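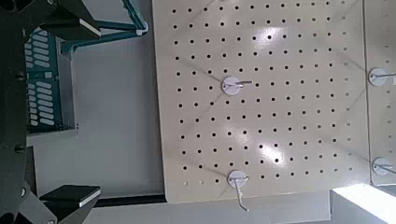 Abb. 3.1 Lochplatte mit zwei Haken aus Metall

Kapitel 3
Raster und Gitter

Wer einmal anfängt, nach Gittern zu suchen, findet sie überall: im Karopapier, im Fliesenboden, im Stadtplan mit seinen rechtwinkligen Straßen – und sogar im Salzkorn, dessen Teilchen sich in Reihen ordnen! Ein Gitter entsteht, wenn wir zwei Schritte festlegen und sie beliebig oft wiederholen. Mehr braucht es nicht, und doch steckt darin erstaunlich viel Mathematik.

In diesem Kapitel beschreiben wir Gitterpunkte durch Paare ganzer Zahlen. Wir berechnen Abstände, untersuchen Spiegelungen und Drehungen und lernen einen wunderbaren Satz kennen, mit dem sich der Flächeninhalt eines Gittervielecks allein durch Abzählen von Punkten bestimmen lässt.

Zum Einstieg: Zeichne auf Karopapier ein Quadrat mit dem Flächeninhalt 2, dessen Ecken alle auf Gitterpunkten liegen. Gelingt es dir auch mit dem Flächeninhalt 3?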